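4. Materials and Classroom Setting

Before we get to the singing itself, we would like to say a little about where it happened, because rooms and routines matter so much with young children.

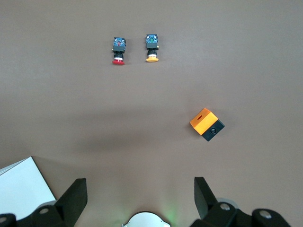

Figure 3. Two push-button switches and a small orange-and-black box on a tabletop.

4.1 Learning the melodies by ear

The lessons took place at the Kaltcombe and Leltden schools, both of which already set aside time each morning for group singing. None of the children had been taught to read notes on a staff, and we were happy to leave it that way for the first half of the study. Songül Kocabaş, who led both groups, sang each melody through twice without stopping, and then the children sang it back to her phrase by phrase, as loudly or as shyly as they liked. There were 57 melodies in all, most of them drawn from the Tarken songbook, and a handful of the longer ones had to be split across two mornings.

We recorded every response, which left us with 2,877 sung phrases by the end of February. Some of these were lost to coughing, giggling, and (on one memorable morning) a fire drill, and after we had set those aside 2,600 remained for scoring. Nazmiye Aksoy listened to each one and marked whether the outline of the tune — its rises, falls, and repeated notes — had been kept, even when the child had drifted into another key. We chose to be generous here, as a five-year-old who starts a song too low may still know it perfectly well.

Pitch accuracy was scored separately, following the Şimşekoğlu scale, and those results are taken up in Section 5 together with the rhythm scores.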